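Foltham Community Choir
Minutes of the September general meeting

The meeting opened at 7:15 p.m. with thirteen members present, which is a good turnout for a night when half the town seemed to be stuck behind the roadworks on Ollodier Street. Apologies came in from two altos and one of our basses, who is still getting over his knee operation and sends his love to everybody (and thanks for the soup).

Minutes of the last meeting

Read and accepted, with one correction. The spring concert raised money for the food pantry and the library both, and the earlier minutes mentioned only the pantry. The secretary is sorry and has fixed the copy in the binder.

Welcome to new singers

We were very happy to say hello to two new sopranos and a tenor. A tenor! There was applause. They have been given folders and a parking map, and the section leaders will sit with them for the first few rehearsals so they aren't left hunting for page numbers while the rest of us are already on the second verse.

Winter program

The director passed out her draft list of 14 pieces and asked for frank opinions, and she certainly got them. Most people like the mix of old carols and newer things. The Latin motet caused the longest talk of the evening. Several members love it and would sing it every year if allowed, while others feel we never quite got the middle section under control last time and would prefer to give it a rest. After a good deal of back and forth it was agreed to work on it through the first month of rehearsals and decide then. The lullaby stays in, by a show of hands, 9 in favor.

A member asked whether the audience sing-along could be moved to just before the intermission, so that people go off to the cookies in a cheerful mood. Everyone thought this was a fine idea and it was adopted on the spot.

Rehearsal space

Our usual hall will be closed while the floor is refinished, so we talked over the places that members have been to see. The Ackermann Building is close to the bus and has a piano, though the piano needs tuning and the evening rate is more than we have been paying. The church basement at Stivmont is free to us but has a low ceiling, and those who sang there years ago remember how the sound just sat on top of you. The third choice is a room with tables that would have to be moved back each week, and plenty of daylight for the summer sectionals if we should still need it by then.
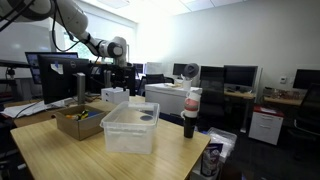 The third room, looking toward the window.

There was a general feeling that the piano should settle the matter. We voted to take the Ackermann Building for the fall, provided the tuning can be done before our first rehearsal there. The secretary will write to them this week. Members who can offer rides from the north side of town, please put your name on the sheet by the coffee urn.

Music library

Nine copies of the blue carol book are still out from last year. Please look on your piano, under your piano, and in the back seat of your car. They are out of print now and we would dearly like them home again. Pencil marks are fine and will be erased; pen marks we will try to forgive.

Concert dress

All black again, with a scarf or tie in any shade of red. A suggestion that we all buy matching scarves was kindly received and then voted down on grounds of cost.

Refreshments

The sign-up sheet went around and is filled through the end of October. Thank you to whoever brought the lemon bars, and would you please share the recipe.

Any other business

The nursing home has asked if a small group could come and sing one afternoon in December. Many hands went up. Details at the next rehearsal.

The meeting closed at 8:50 p.m. and was followed by a run-through of the lullaby, mostly in tune.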